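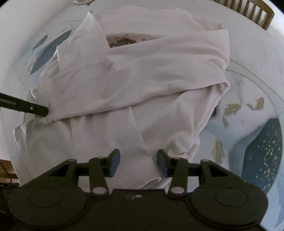

Carnet d'atelier, mardi, 17 h
Saisi par l'atelier teinture de Dondmont

Bon, l'indigo, troisième essai ! J'ai remonté la cuve ce matin avec la recette du vieux classeur Gerness (celle aux fructoses, pas celle à l'hydrosulfite, qui me donne mal au crâne) et j'ai pesé 274 g de fructose, en gardant la chaux de la dernière livraison. La fleur s'est formée bien plus vite qu'en mars, une belle mousse cuivrée, et en dessous un liquide jaune-vert comme je n'en avais plus vu depuis longtemps.

Premiers échantillons en lin : trois bains de 15 minutes, avec aération entre chaque. Le troisième passage fonce à peine, je me demande si ça vaut le coup de continuer comme ça ou s'il vaut mieux des bains plus courts et plus nombreux. Chez Schwerdtfeger ils ne jurent que par les bains courts, mais ils travaillent surtout la laine...

Côté coton, c'est moins joyeux : des auréoles partout sur le coupon destiné à Gendatside. Je soupçonne le décreusage, j'ai été trop pressée. À refaire avec de la soude et une vraie ébullition, et puis rincer jusqu'à ce que l'eau soit claire, cette fois !

Pour qui passe demain : ne pas remuer la cuve avant midi, vérifier le pH (la boîte de bandelettes est sur l'étagère du haut) et me laisser un mot si la couleur vire au bleu. Il faudra aussi racheter de la chaux, le sac est presque fini.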